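Hondenard character files - readme

Character sheets for the Hondenard books, all in plain text. Put together by Kamran Magsi, last tidied 2019-01-12. Fan made, free to use, just say where you got it.

What's in it

711 entries, one per character. 2,472 lines of description pulled from the books, each with chapter number. 13 folders, sorted by the town they first turn up in (Millwood is the biggest by miles).

Fields: name, other names, age if given, hair, eyes, build, voice, scars, first seen, notes. Blank means the book doesn't say. Please don't fill blanks from the cover art - covers are wrong half the time. 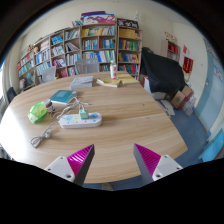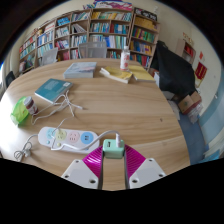
Eye colour is the messy one. Tagle is grey in book one, hazel in book four, then "green as old glass" and I've kept all three with chapters. Colour words are now from a fixed list, with the book's own wording next to it, so a coat the same mint green as that charger goes in as green, pale and the author's phrase stays in quotes. Same for hair. Zondov's beard has seven entries, sorry.

Known problems

- twins in the Millwood folder share one sheet, needs spliting
- ages after the flood chapters dont add up, left as printed
- short stories not done, hoping for July
- some "notes" are just me moaning about a plot hole, ignore

Fixes

Send the line, the chapter and which edition. Paperback and hardback chapter numbers differ from book three on. No guesses about who Zondov's mother is, there is a seperate file for that and it's full.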